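3.2 Surface wear of painted steel bins

The bins examined in this section are open-topped steel containers with sloping inner walls, coated in grey at the factory and used without a liner. They came from two storage sites, Wellex and Toltov, where they hold small mixed goods between receipt and dispatch. A total of 74 bins were available for inspection. None had been repainted, and none had been taken out of service for damage.

Wear was recorded separately for the floor, the inner walls and the upper rim. On each surface we noted the condition of the coating, the direction of the main scratches, and any discoloration. Staining was graded by eye against a printed card. Coating thickness was measured only on the walls, as the floors of most bins no longer had enough paint to give a stable reading.

The floor was the most worn surface at both sites. Loss of coating began near the center, where goods land and are moved about, and spread outward toward the corners. Bins with fewer than 400 recorded fill cycles kept a continuous coating along the base of the walls. Above roughly 1000 cycles the floor was bare in nearly every case, and a second zone of wear had formed higher up on the inner wall. We attribute this second zone to contact during loading and removal - the height of the band matched the level to which the bins are normally filled.

Scratches on the floor were mostly curved and shallow. Straight scratches were less common and were found mainly beside the walls, where rigid goods had been pushed into place. Reddish and brownish marks were logged as discoloration and were not treated as corrosion unless the surface was also pitted. Figure 2 shows a bin with a bare floor and a worn band on the back wall.

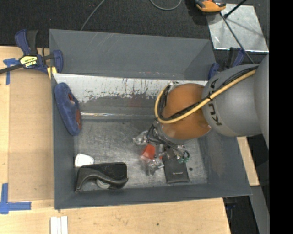
Figure 2. Metal bin with scuffed floor and ragged lower border to the worn band.

Roy objected, on reading a draft of this section, that cycle counts alone say little about wear, and that the weight and hardness of the goods should be given alongside them. We agree in part. Toltov keeps no record of item weight, so the comparison could be made only for Wellex, where heavier goods were linked to earlier loss of coating on the floor but had no clear effect on the walls.

A soft liner of the type sold by Stestar would be expected to delay floor wear. It would leave the upper band exposed, and for that reason the wall coating is treated separately in Section 4.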